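Section 3. Folding table: set-up and garment folding

Rev. 9/23/20, D. Saavedra. Replaces the old laminated sheet, please throw that one out.

3.1 Before you start

1. Clear the table. Everything off, including pens, tape, mugs, the lint roller.
2. Wipe down with a barely damp cloth, then a dry one. Table has to be fully dry. Light colors pick up anything.
3. Check the Metard height pins. Both sides in the same hole, usually hole 8 for most people, hole 12 if you are tall. Ximena uses 3 holes lower than that and it's fine, just put it back.
4. Lock the feet. Push on the table edge with your hip. If it walks, it is not locked.

CAUTION: Do not raise or lower the table with garments on it. Keep fingers clear of the pins.

NOTE: No ironing on this table. The top will mark.

3.2 Sorting

1. Plain garments on the left shelf, trimmed ones on the right.
2. Sleeveless stuff goes in its own pile. Folds differently, see 3.3.
3. Anything with loose thread, open seam or a stain: blue tray. Don't fold it, don't fix it at the table. Josefina goes through the tray at the end of the shift.
4. Brudinik order bags stay closed until you get to that order. Mixed orders are a pain to sort out after.

Max 16 garments waiting at the table at a time. More than that and the bottom ones crease.

3.3 Sleeveless garments, flat fold

Use this for the sleeveless tops and vests, trimmed or plain. For sleeves go to 3.4.

1. Lay the garment sideways, shoulders to your right, hem to your left. OK if the hem hangs off the left side a little at this stage.
2. Find the two corners at the shoulder end, either side of the armhole. These are your control points for the whole fold.
3. Take the near corner first. Pinch a small bit of fabric only, just in from the point. A big handful pulls the whole side out of line.
4. Draw it out gently to the right until the armhole curve opens up. Stop when it lies flat. Don't stretch it.
5. Same with the far corner. Far edge likes to bunch up, so smooth it away from you with the flat of your hand, middle first and then out to the ends.

CAUTION: Never pull by the trim. It stretches at a diferent rate than the body and won't go back. Pull by the body fabric only.

6. Check trim. It should run without twists. If the tip looks frayed, stop, blue tray.
7. Fold the far side in to the center line. Smooth.
8. Fold the near side in on top. Edges should meet or overlap slightly.
9. Bring the hem up to the middle, then fold again to the shoulders.
10. Turn over, front facing up. Check the size tag is inside.

NOTE: Shallow wrinkles are OK going into step 7, they go out with the hand. Hard creases are not. Hang those on the rail and come back to them later.

Near corner pinched, armhole end to the right, far edge still to be smoothed:

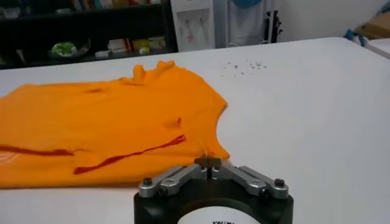

3.4 Garments with sleeves

1. Face down, hem toward you, collar away.
2. Smooth the back from the center out.
3. Left side in, sleeve folded back down along the fold. Then right side, same way.
4. Hem up to the middle, then up again to just under the collar.
5. Turn over. Straighten collar.

NOTE: Long sleeves, fold the cuff back once so it doesn't stick out past the hem.

3.5 Stacking and bagging

1. Stack with folded edges all facing the same way.
2. Switch direction halfway up if the stack starts to lean.
3. Clinik uniforms get bagged one by one. Everything else by order.
4. Press air out with your palm, then seal. Check the seal at both ends.
5. Label top right, straight. Not over the seal.

CAUTION: Don't bag anything that feels even slighty damp. Back on the rail.

3.6 End of shift

1. Table empty, wiped, pins back to hole 8.
2. Blue tray to Josefina, with a slip on each piece saying what's wrong.
3. Leftover bags in the drawer, flat.
4. Missing labels or bags running low, tell Delia Yáñez before you leave. December orders need double the bags so tell her early.
5. Broken pin or foot: tag the table, call Horacio Ocampo, don't use it.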